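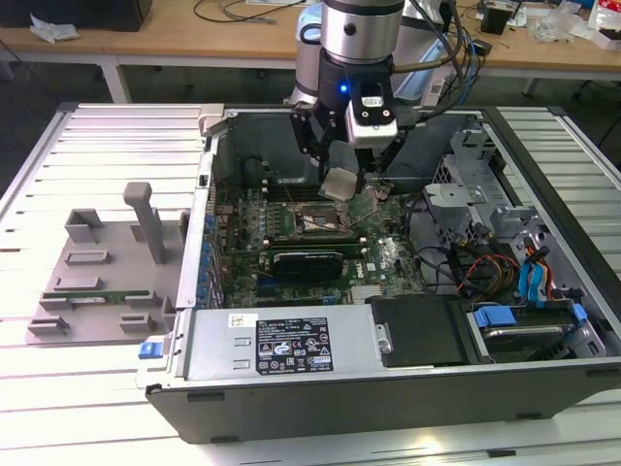 Une tour de bureau, ça s'ouvre couchée, toujours, et on prend le temps de regarder avant de toucher à quoi que ce soit : Radomír Oravec le répète à tous ceux qui passent la porte de l'atelier Vutelwood, et il me l'a répété à moi aussi, avant même de me proposer un café. J'étais venu à Enstead avec une liste de questions sur le reconditionnement des ordinateurs fixes. J'en ai posé la moitié, et encore, tellement la conversation est partie dans tous les sens (et tant mieux !).

Il faut dire que l'homme est intarissable dès qu'il a une carte mère sous les yeux. « Les gens voient une forêt de câbles et ils referment. Moi, je vois un plan de ville. L'alimentation, c'est la centrale. Les disques sont en périphérie. Et au milieu, il y a la grande place, le socket, où tout le monde finit par passer. » Il rit, il cherche un tournevis dans sa poche, il ne le trouve pas, il continue.

Comment en vient-on à passer ses journées dans de vieux boîtiers ? Par la musique, figurez-vous. Radomír Oravec enregistrait les répétitions d'une chorale sur un ordinateur qui soufflait plus fort que les altos. « J'ai ouvert pour nettoyer le ventilateur. J'ai mis tellement de temps à comprendre comment sortait le refroidisseur que j'ai manqué la répétition suivante. Mais quel plaisir quand il est venu ! » Il a ensuite dépanné la machine du chef de chœur, puis celles de tout un cabinet comptable, et l'atelier a ouvert un mois de mars, rue Tillman, dans un ancien magasin de luminaires dont il a gardé le comptoir.

Depuis, 1209 tours sont reparties de chez lui, le chiffre est écrit au feutre sur un carton près de la caisse et corrigé à chaque départ. Il y tient beaucoup. « Les tours seulement. Les portables, je les envoie ailleurs, je n'ai pas la patience pour ces petites vis. »

Je lui demande ce qu'il aime tant dans les modèles de bureau destinés aux entreprises, ceux que les administrations remplacent par lots entiers. Il s'anime tout de suite. « Mais c'est formidable, ces machines ! Elles ont été dessinées par des gens qui savaient qu'un technicien devrait les ouvrir. Vous avez des languettes de couleur, et la couleur vous parle : là où c'est bleu, vous pouvez tirer. Le berceau du disque dur, vous pincez, il vient. Pas besoin d'outil. J'ai des clients qui changent leur disque eux-mêmes après me l'avoir vu faire une seule fois, et ils m'appellent le soir, tout fiers. »

Le processeur, en revanche, intimide. C'est la pièce que l'on n'ose pas toucher, et c'est pourtant celle par laquelle il aime commencer ses démonstrations. Il décrit le geste avec les mains, les coudes collés au corps. On retire d'abord le refroidisseur, en desserrant les vis petit à petit, en diagonale. On essuie la vieille pâte thermique. On libère le levier, on relève le cadre métallique, et alors seulement on s'occupe de la puce, que l'on tient par les bords. « Vous la présentez bien à plat au-dessus du socket. Vous cherchez le petit triangle, le détrompeur, vous alignez. Et vous posez. On ne pousse pas, jamais ! Si ça résiste, c'est que vous êtes mal orienté, alors vous relevez et vous recommencez. »

Combien de temps pour un échange complet, quand on débute ? « Comptez environ 38 minutes, café compris », dit-il avec un sérieux parfait. Lui va beaucoup plus vite, mais il déteste qu'on le chronomètre. Il a d'ailleurs retiré l'horloge de la pièce du fond.

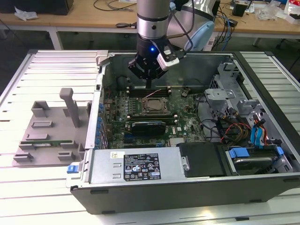 La mémoire, c'est son autre marotte. Il la considère comme la meilleure porte d'entrée pour qui veut mettre les mains dans un ordinateur, et les débutants de l'atelier commencent presque tous par là. Les barrettes n'entrent que dans un sens, les loquets font un bruit franc quand ils se referment, et l'effet se sent dès le premier démarrage. « J'ai vu une dame applaudir devant son tableur. Applaudir ! Le fichier s'ouvrait, voilà tout. Elle attendait ça depuis des années. »

Il insiste tout de même sur un point que les tutoriels passent vite : l'ordre des emplacements. Sur beaucoup de cartes, les barrettes fonctionnent par paires, et si on les installe au hasard la machine démarre quand même, mais on perd une partie du bénéfice. Il conseille de noter sur un papier où se trouvait chaque barrette, et de ranger ce papier dans le boîtier une fois le travail fini. J'ai trouvé l'idée excellente, et je l'ai adoptée à la maison le soir même.

Et la poussière ? Il lève les yeux au ciel. Pinceau souple, air sec, ventilateurs bloqués du doigt pendant qu'on souffle. L'aspirateur du salon reste au salon. Pour l'alimentation, il est catégorique : on la débranche, on la dépoussière de l'extérieur, on ne l'ouvre pas. « C'est écrit sur l'étiquette, avec tous les symboles qu'il faut, et pour une fois je trouve que l'étiquette a raison. Une alimentation fatiguée, on la remplace. »

Nous parlons ensuite des câbles, et là je dois avouer que j'ai appris quelque chose. Je croyais que le rangement des fils était une coquetterie. Radomír Oravec y voit une question d'air et aussi de politesse envers la personne qui ouvrira après vous. Un câble SATA qui dépasse se coince dans le capot, un faisceau d'alimentation mal rabattu vient frotter sur un ventilateur. Il garde donc une boîte d'attaches réutilisables à portée de main, et il en glisse volontiers quelques-unes dans le sachet des clients.

Ces clients, qui sont-ils ? Des étudiants, des associations, un garage, une école de musique, pas mal de retraités aussi. Certains s'appellent entre eux les Amis de la tour, ou les Amis tout court, et se retrouvent à 14 heures dans la pièce du fond, une fois par mois, avec leurs machines et un gâteau. On y échange des cartes graphiques contre des confitures. L'ambiance est joyeuse, parfois bruyante, et il arrive qu'une discussion sur la pâte thermique (un point au centre ou une croix ?) dure plus longtemps que la réparation elle-même. Lui est pour le point. Il a bien voulu que je l'écrive.

Je termine par la question que tout le monde lui pose : quand faut-il renoncer ? Il réfléchit, pour la première fois de l'entretien. « Quand la carte mère est morte et que l'usage ne justifie pas d'en chercher une autre. Mais même là, vous récupérez la mémoire, le disque, les câbles, les vis. Surtout les vis ! Vous n'imaginez pas comme on est content d'avoir la bonne vis. »

Il me montre alors un tiroir rempli de petits pots à couvercle, s'aperçoit que deux d'entre eux ont été mélangés, et se met à trier. Je l'ai aidé un moment. Pour les réparations, il reçoit sur simple visite, le matin de préférence, et il demande seulement qu'on apporte le câble d'alimentation avec la tour, tout le monde l'oublie.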